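Kesora Bimanual Evaluation Kit
Set-up Guide, Section 5: Running the Sort-to-Plate Protocol
Revision 4/27/21

5.1 Purpose

Sort-to-Plate measures how well a trained policy moves toy food from a shared tray to separate plates with two arms. It is the short-horizon benchmark in the kit. Results from this section are comparable with the Laltico baseline only if the layout, start pose and scoring rules are followed as written. For the long-horizon tasks, see Section 6.

5.2 Before you begin

You need the following items:
Robot with both arms homed and parallel grippers fitted
One tray and three round plates in different colors
The toy food set
Workstation with the Punutton logger installed
A policy checkpoint exported in the format given in Section 3

CAUTION: Keep hands off the table whenever the arms are enabled. The emergency stop must be within reach of the operator at all times.

CAUTION: Check that no arm cable can catch on the table edge. Run each arm slowly through its full reach before the first episode of a session and watch the cables at the wrist and elbow.

5.3 Table layout

1. Position the robot facing the long side of the table. Mark its position on the floor with tape so that it can be restored after service.
2. Place the three plates in a row toward the far side of the table. Leave a gap between neighboring plates wide enough for an open gripper.
3. Place the tray between the plates and the robot, within reach of both arms.
4. Open the live head camera view. Confirm that the whole tray is visible with both arms in the start pose. A plate may be partly hidden by an arm – this is acceptable as long as the plate can be seen when the arm is retracted.
5. Check for glare. Small bright patches on bare tabletop do not affect scoring. If a patch falls on a toy, move the lamp, not the tray.
6. Save a reference image with the command "layout save".

Note: Do not change the plate colors between checkpoints. Color is part of the language instruction and a swap invalidates the comparison.

5.4 Running an episode

1. Load the checkpoint and wait for the status line to read READY.
2. Place the toys in the tray according to the episode card. Match the orientation on the card, including which end of the toy faces the robot.
3. Compare the live view with the reference image. Correct any plate or tray that has shifted.
4. Step back and enable the arms.
5. Start the logger, then start the policy. Starting them in the other order drops the opening actions from the record.
6. Let the episode run until the policy reports completion or reaches the limit of 2000 control steps.
7. Stop the policy, stop the logger and disable the arms.
8. Enter the score before touching any toy.

A full evaluation is 14 episode cards, each run five times. Do not repeat an episode because the result looks poor. Repeat only for a hardware fault, and enter the fault code in the remarks field. 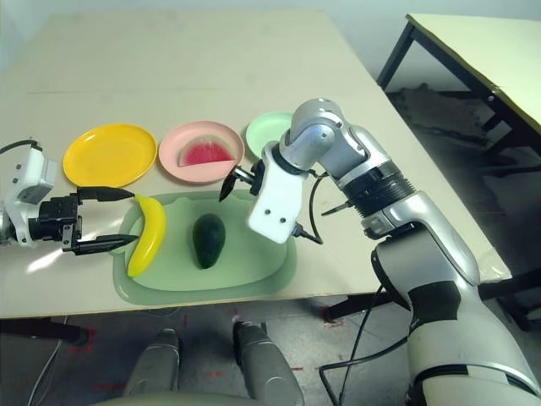

Figure 5-2. Head camera view with the watermelon wedge on the pink plate and the banana and avocado in the tray. The left gripper is open at the banana.

5.5 Scoring

Score each toy separately:
0 – toy not grasped
1 – toy grasped, but dropped or released off the plates
2 – toy resting on the wrong plate
3 – toy resting on the instructed plate

A toy that leans on a plate rim counts as resting on the plate if it stays there after the arms are disabled. A toy that leaves the table scores 0, even if it was grasped first.

Record which arm made the grasp. The Tuhumury metric, reported by the logger as TM, uses this field to separate grasp failures from arm selection failures. If the field is blank, TM is not computed for that episode.

5.6 Known results and limits

The baseline policy supplied with the kit was trained on 436 teleoperated demonstrations. Its most frequent error is a correct approach followed by early gripper closure, mainly on curved toys placed close to the tray rim. Fine-tuning with extra demonstrations from the same tray position reduced this error, but performance fell when the tray was moved. Vary the tray position when collecting your own data.

The protocol does not measure contact force. It does not test cluttered trays or toys that touch each other at the start. Do not report Sort-to-Plate scores as evidence for either case.

Note: Logs from software released before March use an older step counter. Convert them with "log migrate" before computing TM.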